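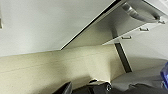 Our question for the Staldale project was simple: how much can you hang up in a tiny kitchen before you need another drawer? We had 35 small items to find homes for, and at first we only thought about walls. Then we started looking up! The white panel overhead has three small metal loops along its front edge, and we loved how little room they take (they also catch the light nicely). That sent us off to study undersides and edges, all the places a person forgets when measuring a room.

What we tried

We drew up 19 layouts in June and built a cardboard model of the best one, which we named Peltska. It uses 8 hooks, a rail and one narrow shelf. The shelf is 600 mm long – any longer and the door would hit it. Ponce, our other design, put everything on one wall. It looked great on paper and was a real pain to reach.

What we found

Mugs and measuring spoons were the easy winners. Pan lids were harder, and we went through a lot of cardboard before the spacing felt right. We still want to try Peltska with heavier things, and the Esitz workshop has offered us scrap wood for a full-size version – we can't wait to start cutting!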